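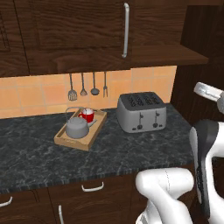 Our sim benchmark has no written rules and it's starting to show

Posted by Korkcombe_kitchen, 1/6/26

I look after a set of simulated kitchen tasks for a small group of labs. Open the cabinet, move the kettle, push down a toaster lever, that level of glamour. Everybody submits a success rate and everybody has a private religion about what success means. One team counts a lever as pressed if it moves at all. Another resets the episode when the arm clips the counter and calls it "a bad seed." We ran 1,162 episodes in July and I'd be comfortable defending maybe the date.

I've been told to produce a rules page, two pages at most, that people will follow. What goes on it? I don't want to reinvent a safety standard for a toaster that makes no toast.

Gwilym Morris

I wrote one of these for the Stadumlow tasks, and the version that survived was shorter than the one I was proud of. What I'd put in:

Success is a state, checked by code, held for 2 seconds. If the mug is supposed to be upright on the tray, then it's upright on the tray when the clock runs out, and a mug that passes through uprightness on its way to the floor gets nothing. Write the joint threshold for every lever, drawer and door into the file, next to the task name.

No resets after the first action. A crash into the counter edge is a failed episode. You will get emails.

Cap the contact force and log it. Rendered cabinets don't complain, so policies learn to open them like a raccoon would. Pick a limit that your real arm would tolerate, record the peak for each episode, and fail anything over it. We set ours too generously the first year and had a gripper doing things to a carving fork that I still think about.

Fix the seeds for evaluation and keep them out of training. 300 episodes per task, same list for everyone, report all of them. If somebody's simulator falls over halfway, they rerun the whole list.

Publish the start pose range too. "Gripper starts next to the toaster" and "gripper starts somewhere in the kitchen" are different sports.

Put a version number at the top and bump it when anything changes, including the lighting. Someone will swear lighting doesn't matter. It mattered by 7 points on our mug task.

Venach_fan

just use whatever the last paper used?

Jhosep Llanos

The last paper used whatever the paper before it used, and so on back to a grad student with a deadline.

Agree with Gwilym on nearly all of it. I'd argue about the force cap: make it a separate column for the first release. We failed people on it straight away at Cárdenas and half of them quietly stopped submitting. Report it for one cycle, let everyone be embarrassed in public, then enforce it.

Also add a line on object disturbance. If the task is the toaster lever, say whether the robot is allowed to knock over the kettle to get there. Ours said nothing, and the top entry that season cleared the counter like a bar fight and scored beautifully. We now allow other objects to shift by 2 cm and no tipping.

And name the person who decides disputes. It'll be you, sorry. Put an email address on the page anyway, preferably one you don't read on your phone.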